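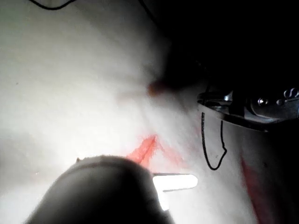 Surnden, November 29, 2024 — Alluvico today announced a stain treatment for white fabrics, the red and rust-toned marks most of all. Called Valentini. Spray on, wait 18 minutes, wash as normal. Works on sheets, table linen, shirts.

First run is 500 bottles, sold at the Surnden shop and by mail. Two sizes. Wider sale from January, stores to be anounced.

Not for silk or wool. Test a hidden spot first — old stains may need 2 rounds.

Samples for press on request, please give a mailing adress.

Related releases
Alluvico opens Vustska warehouse
50 new refill points
Laundry care chart, updated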